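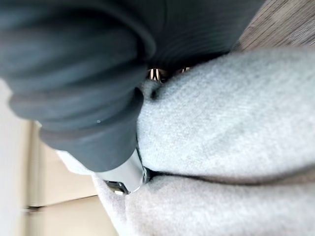
Sorting the Winter Load in July

Most households meet their heavy clothing twice a year, once when it comes out and once when it goes away. The textile care desk at Bakke, a laundry and storage service in Esham, sees the second meeting at its worst. By July the shelves behind the counter hold 200 bags of winter wear, and nearly every bag contains the same mixture: ribbed garments, fleece, knitwear and socks, pressed together as they came off the chair or out of the hamper.

Ribbed fabric and fuzzy fabric make poor neighbors. A dark rib shows every fiber that a pale fleece gives up, and the grooves hold lint that a brush passes over. Bakke therefore separates items by surface first and by color second. Dark grey ribbed pieces go to one side of the table, light grey fleece and soft knits to the other, and anything with metal parts is set apart until it has been fastened.

The sorting itself is done in small batches of 16 pieces. Each item is lifted from the top of the pile, shaken once and laid flat. Sleeves and legs are pulled out to their full length, as a tube of thick fabric folded back on itself will dry unevenly and keep a crease through the whole summer. Pockets are checked at this stage – tissues remain the leading cause of rewashing.

Fleece is washed cool, inside out, with a liquid detergent and no softener. Ribbed knits are washed on their own short cycle and dried on a rack, with the ribs running straight down. Neither should be hung by the shoulders while heavy with water.

For storage, the service uses Flostix cotton bags on open shelving, six garments to a bag, folded in thirds and never compressed. Vacuum packing saves space but flattens the pile of a fleece, and some pieces do not recover by the fall.

Residents of Esham and Prallow may bring winter clothing to the Bakke counter through the end of July. Bags should be labeled with the owner's name and left untied.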